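Teleoperated kitchen demonstrations – gallery

Ryota Kawaguchi drove the arm for all the sessions shown on this page, using the Tramon hand controller and a wrist view streamed from the simulator. The kitchen set was built in Nosalum and holds cupboards, drawers and tiled walls in several finishes. We kept 291 demonstrations out of 333 recorded. Those rejected were mostly sessions in which the operator lost tracking and had to re-clutch more than twice.

Wrist view, approach to a panel

The operator is asked to bring the fingers up to the panel at low speed and to hold the wrist angle steady once the surface fills most of the view. Finger opening is set by the trigger and logged with the pose.
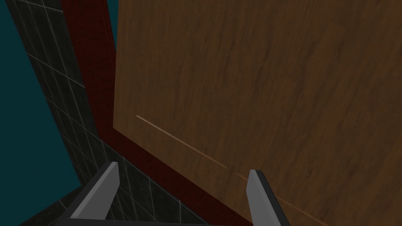
Wrist camera, simulated kitchen. Fingers apart in front of a wood-grain panel with dark red trim, tiled wall to the left.

Steep viewing angles such as this one are kept in the set. At close range the operator has few depth cues beyond the grain and the panel edges, and approach speed drops accordingly. We do not smooth the recorded path – pauses and small corrections are left in.

Replay

Each demonstration is replayed from its logged commands before it is accepted. Sessions are capped at 300 seconds. The Gbeho replay tool writes a second wrist video, and the two are compared side by side by the operator.

Further galleries: Fornetti cupboard set, drawers, controller set-up.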